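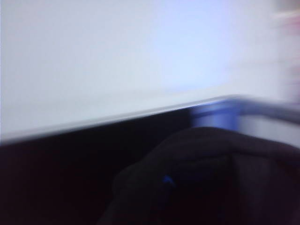 Gosling-collect mailing list

Subject: Re: Wrist frames with heavy blur, keep or drop?
From: Bakari Lema
To: gosling-collect
Date: September 2025

On the blur question, Mutua Kaijage wrote:

> I went through the first batch from the Flovik cell. The overhead
> view is fine. The wrist view has a lot of frames where the arm is
> moving fast and everything is smeared sideways. In some of them the
> only things I can name with any confidence are the finger and a
> patch of blue. My filter in Kuvaditz flags these and would throw
> away the whole episode if more than 60 frames in it are flagged.
> Before I run it on everything, does anyone object? Also, should we
> ask the operators to slow down?
>
> Mutua

I object to dropping whole episodes. Please don't run it in that mode.

We are aiming for 2000 episodes, 1000 from each cell. If the filter removes every episode with a quick move in it, we lose most of what the better operators gave us. They move fast between places and slow down near the object. The slow people will pass the filter and the fast people won't, and the policy will learn to creep.

The blurred frames are also what the policy will get at run time. The wrist camera is the same part on the robot that will use the model. If we train only on sharp frames, the first quick move will give it something it has never had as input. I would keep them in, with the flag stored as a per-frame field so that anyone who wants to leave them out of a training run can do it in the loader.

What I would drop:

- episodes where the wrist view is blurred during the grasp itself, from first contact to lift
- episodes where the wrist and overhead timestamps drift apart
- anything the operator marked as a bad start

For the first one you need the gripper width signal. It is in the log as a separate channel, and the Pesero export leaves it out by default. Turn on "all channels" and export again. The July batch was exported without it, so that one has to be redone from the raw logs. I have those on the lab server and can start the job tonight.

On asking operators to slow down: no. Ask them to do the task at a speed they can keep up for a full session. If we tell them to slow down we get long pauses in the middle of the motion, and those are harder to clean up than blur.

Exposure is a separate matter. The wrist camera was on auto in the Flovik cell. With a pale surface filling the upper part of the view and a dark area below it, auto picks something in between and the black finger gets lost against the dark part. I would like to try a fixed, shorter exposure and add a lamp. That should cut the blur too. Mutua, can you record ten short episodes with each setting before we change anything for the rest? Same operator for both, please.

Nothing needs to be recorded again for now. Send me the list of flagged episodes and I will go through the grasp segments by hand.

Bakari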